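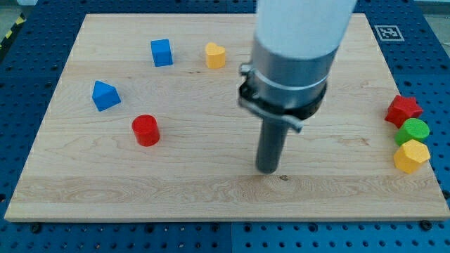
## Fistelari block set and pushing board: a review after 1,571 demos

If you're collecting pushing demonstrations for a language-following policy, you need things to push, and I've now spent far too much of my life thinking about which things. We tried offcuts. We tried toy bricks from Philomena Wumbei's kids (returned, mostly). Then in January we bought the Fistelari set, and I've been steering a peg into it ever since.

You get painted shapes in four colours - blue, red, yellow and green - and they're chunky enough that you can tell the heart from the hexagon at a glance. That matters more than I expected! Our labellers watch a clip and type what the arm did, things like "nudge the red star towards the green cylinder", and with our old offcuts half the sentences came back as "push the brown one". Adesuwa Fashola did the labelling on both lots and says she'd quit before going back.

**Pushing them about.** The cube is a dream. It goes straight if you hit it square and it turns nicely if you don't. The red cylinder is harder, as it likes to slide off round the side of the peg, and our new operators all chase it to the edge of the board at least once. The star is my favourite. You can tuck the rod between two points and steer. The little blue house shape is the awkward one: catch it near the peak and it swings right round on you. I've kept all those episodes in, mind you. A policy that has only ever seen tidy pushes has no idea what to do after a bad one, and my recoveries are some of the most useful data we've got.

**The board.** Pale wood, nice grain, big enough to scatter seven blocks and still have room to work. It sits on our blue pegboard table and doesn't budge. My one moan is that the grain is busy towards the front, and there's a dark knot where I do a lot of my pushing. Faraji Ogola was worried the model would learn to use it as a landmark, so we turn the board end for end between batches. I'd have paid extra for a plain one.

**The peg.** Sold separately, which is cheeky. It's a plain dark rod with a rounded tip, no fingers, nothing to go wrong. I hover it just off the wood and it has never snagged. We did have to make our own adaptor for the Lindqvist clamp, and that cost us 2 days and a lot of tea.

**Wear.** After 1,571 episodes the colours still read fine on camera. The yellow heart has lost a bit of paint underneath. We threw out 344 episodes along the way, nearly all of them down to me and a dodgy joystick, so I can't blame the blocks.

**What I'd change**

- A second green shape. Having just the one means "push the green block" is never ambiguous, and I'd like it to be sometimes.
- A lip along the edges of the board. Anything parked at the side ends up half over the table.
- Less gloss on the red cylinder, which picks up a highlight from our overhead lights.

The Plarnidmont set is cheaper, and Hauwa Olatunji's group get on well with it, but the blocks are lighter and I found they skittered. For slow, careful pushing I'd take these.

Four stars from me. I'm ordering a spare set this week, mainly so Ibrahim Chukwu can run the second arm and stop borrowing my star.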